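# Who Shares a Panel With Whom? Mapping the Pamora Comics

So my project for the networks class is about superheroes, because of course it is! I've been reading Pamora comics since I was a kid, and when I found out there's such a thing as an Erdős number (how many co-authors you are away from one very busy mathematician), I wanted to do the same thing with capes.

Instead of Erdős I used Wollon, the grumpy moon sheriff who wanders into everybody's book. If you've been in a panel with Wollon, your Wollon number is 1. If you've only been in a panel with somebody who has, it's 2, and so on.

I went through 50 issues of the main series and typed every shared panel into a spreadsheet, which ended up with 1,751 rows (my wrists would like a word). Crowd shots were a pain. I decided a character had to have a face showing or a line of dialogue, otherwise the big Hindell battle would've connected everyone to everyone and the map would just be a blob.

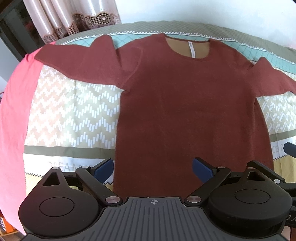 A classmate wrote on my draft that the dialogue rule was unfair to G-Moth, who never talks and wears a helmet in every single issue. Fair point! I went back and let masks and helmets count as faces, and G-Moth jumped from a 4 to a 2.

After that fix I had 47 characters on the map, and 30 of them have a Wollon number of 1. I expected the big team leaders to be the best connected, but Wollon beats them all, and second place goes to the lady who runs the diner on Hindell. She has no powers! She just serves pie to both sides.

The villains mostly hang off the edge in their own little clump, tied to the rest by a couple of prison break stories. I drew those links in red on the poster.

If I get to keep going in the spring, I want to add the spin-off books and give more weight to characters who talk to each other, because standing in the same hallway shouldn't count as much as a six-page argument. I also still have to fix the two characters I entered under their old code names.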